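Wanted: Researcher-Writer, World Desk (part-time, remote)

Mokbridge is a small newsletter on foreign affairs, read by 1000 subscribers, several of whom are ambassadors and at least one of whom is an ambassador's mother. We cover how governments talk to each other, and in particular what they say when they are furious and have to put it in writing.

We need a second pair of eyes on the statements. When an envoy is called in, recalled or sent home with a stern note, both capitals publish a paragraph. Your job is to read both paragraphs, find the place where they stop agreeing, and explain it to a reader who has a train to catch.

What you'll do

Write 2 short briefings a week, mostly on Latin America and the Caribbean. Keep our running file of expulsions, summonses and "frank exchanges" in order. Check quotes against the original language. Push back when the editor calls something a crisis. He does this a lot.

What you'll need

Good Spanish, and enough Portuguese to be suspicious of a translation. Some background in news, politics or history - a degree is fine, and so is ten years of arguing with the radio. You should be able to tell a foreign minister from a former foreign minister without looking it up, or at least look it up fast. Strong opinions are welcome in conversation and will be taken out of your copy.

What you'll get

A contract for 12 months, 30 hours a week, paid monthly and on time. You'll have a login to Drorkitano, our archive, whose search box has moods. You'll also join the Mackay call, named after a meeting room we gave up years ago and still miss. It starts at 9:30 a.m. and is supposed to end by ten.

We don't do unpaid trials. If we shortlist you, we'll send one pair of real statements and pay you for your time with them.

How to apply

Send a resume and one page on a diplomatic quarrel you think was badly reported. Please don't pick the one everybody picks. Address it to Alby Rutherford, editor, through the form on our jobs page, by the end of January. Alby reads every application himself and answers all of them, though not in order.

Work samples may be in English or Spanish. No cover letters, please. We write enough diplomatic language as it is.

Mokbridge is published by Priltuma Media.

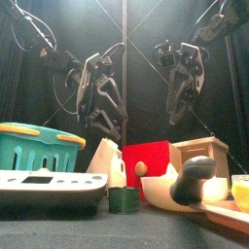

Two robot arms with grippers, against a black backdrop.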